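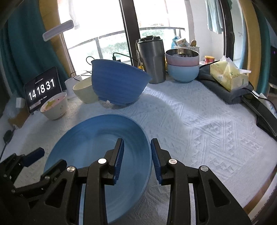

How Engineers Compare Robot Grippers

A gripper is the part of a robot that holds things. It does the job that a hand does for a person. Most grippers have far fewer moving parts than a hand, and many have only two fingers.

Before a gripper is put on a robot arm, it can be tested by a person. The person holds the gripper and uses it to pick up everyday objects. Dishes are useful for this kind of test. A plate is wide and low. A bowl has a curved wall. A cup is narrow and tall. Each shape asks the fingers to do something different.

What the fingers do

Two-finger grippers work by squeezing. The fingers start apart, move toward each other, and stop when they touch the object. The squeeze causes friction, a force that keeps surfaces from sliding past each other. If there is too little friction, the object slips. If the squeeze is too strong, a thin object can crack.

Rubber pads add friction. Ridges on a pad can bend a little and fit against a curved surface - a flat metal finger cannot do this.

What the joints do

The bars that move the fingers are called linkages. They are joined by pins, and each bar turns on its pin the way a door turns on a hinge. When one bar moves, it pushes or pulls the next one. A loose pin lets the finger wobble, and the grip becomes less exact.

A fair test

At the Gatchalian workshop, Genalyn Lumbao compared two pad designs, called Fosorton and Stostell. She used 4 objects and lifted each one 20 times with each pad. A lift passed if the object rose, stayed up while she counted to five, and went back down without being dropped.

That made 160 lifts in all. The pads passed 133 of them and failed the rest. Most of the failures were with plates. A plate lying flat leaves very little space under its rim, so a finger has trouble getting below it.

In a fair test, only one thing changes at a time. Lumbao changed the pads and kept the objects, the table and the person lifting the same. Konrad Oberholzer wrote down the result of each lift as soon as it ended.

Try it yourself

You need kitchen tongs, a plastic bowl, a plastic plate and two thick rubber bands.

Lift each object 20 times with the plain tongs. Write down every pass and every drop.

Wrap one rubber band around each tip of the tongs. Lift each object 20 times again.

Compare the two sets of results. Did the plate or the bowl change more?

Words to know

Friction: a force that resists sliding.
Linkage: a set of bars joined so that they move together.
Rim: the outer edge of a plate or bowl.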